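Brornthorpe Robotics Pauses Menico Gripper Software After Restart Fault, Releases Corrected Version

Fault turned up on the simulated dice bench; customers asked to update before using automatic restart

FEVBRIDGE, February 2023 - Brornthorpe Robotics today released a corrected version of Menico, its control software for two-finger grippers, and asked all customers running the previous version to install it as soon as they can. The earlier version has a fault that can make the gripper's fingers close without a command when the arm restarts after a protective stop.

The fault was found by our own test team in simulation. We have received no reports of injury or damage from customers. We withdrew the affected version from our download page the same afternoon and wrote to every registered site the next morning.

We're very glad this one was caught on a virtual table, and we're excited to share how it was found, what we changed and what we still want to improve.

What went wrong

When a robot arm running Menico goes into a protective stop, the software stores the last finger position it was asked for. On restart it should compare that position with where the fingers are now and, if the two don't match, wait for an operator. In the affected version the comparison was skipped if the stop arrived during the short period between one grip command and the next. The software then treated the old command as new and closed the fingers at full speed.

The timing has to be just wrong for this to happen, so our regular checks passed. The test team saw it in 7 of 600 simulated restarts, and only when the arm was waiting above its work with the fingers open.

That waiting position matters to us a great deal. It's the moment when a person is most likely to reach in and straighten a part, and a gripper that has been told to wait has to wait.

How it was found

The dice bench is one of the oldest tests we have, and still a favorite! An arm on a wooden table has a small mat in front of it with three dice on it: green, black and white. The task is to pick them up in a set order. Dice are small, they sit close together, and a gripper that is even slightly off will nudge a neighbor, so the bench shows up problems that bigger parts hide.
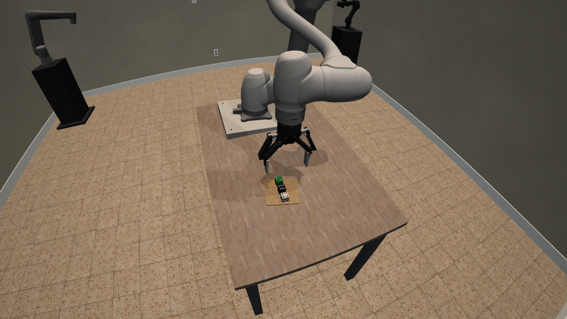

Why the earlier tests missed it

Our release checks did include protective stops, but they were always triggered while the arm was moving. Stops during a pause were tested by hand, with a person choosing the moment, and in practice people chose a comfortable one. Last July we began work with Manalastas, a simulation company, on a tool that triggers stops at random points in a task, including the dull ones where nothing seems to be going on. The first full run of that tool on the dice bench is what brought the fault to light.

The Manalastas tool also keeps a record from several viewpoints, one of them looking down past the gripper at the mat. Being able to replay a restart from the gripper's side made it much easier to see that the fingers were moving before the arm did.
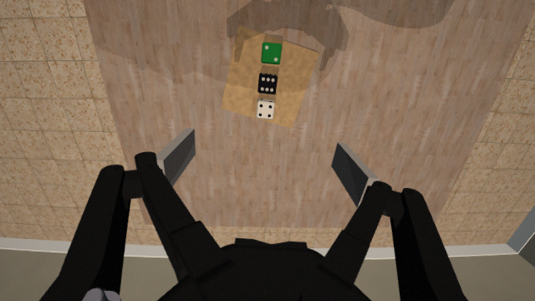 Once we knew the order of events, the cause was plain within a day. The corrected version makes the position check every time, with no exceptions, and holds the fingers still until the check is complete. It also limits finger speed to 50 percent for the first movement after any stop. We ran the same 600 restarts again on the corrected version and saw no uncommanded closing - a result that had the test room cheering.

What customers should do

Install the corrected version on every arm that uses Menico. The update takes 17 minutes per arm, and saved tasks and grip settings are kept.

Until an arm is updated, turn off automatic restart and keep hands clear of the fingers after any protective stop, even when the gripper is open and still. Cut power to the gripper before reaching in.

If you have seen fingers move on restart, please tell us, whether or not you think it is the same fault. Send the log file from the controller along with a short note of what the arm was doing. We would love to have these reports, including the ones that seem too small to mention.

What comes next

Random stops are now part of the checks for every Menico release. We're adding them to our other benches as well, beginning with the ones where the arm spends a lot of its time waiting. We're also rewriting the restart chapter of the operator manual, which describes the position check as automatic and gives no advice on reaching in. Customers will receive the new chapter free of charge.

About Brornthorpe Robotics

Brornthorpe Robotics develops gripper control software for small workshops and teaching labs. The company is based in Fevbridge.

Customer support for the Menico update is open on weekdays through the support page of the Brornthorpe Robotics website.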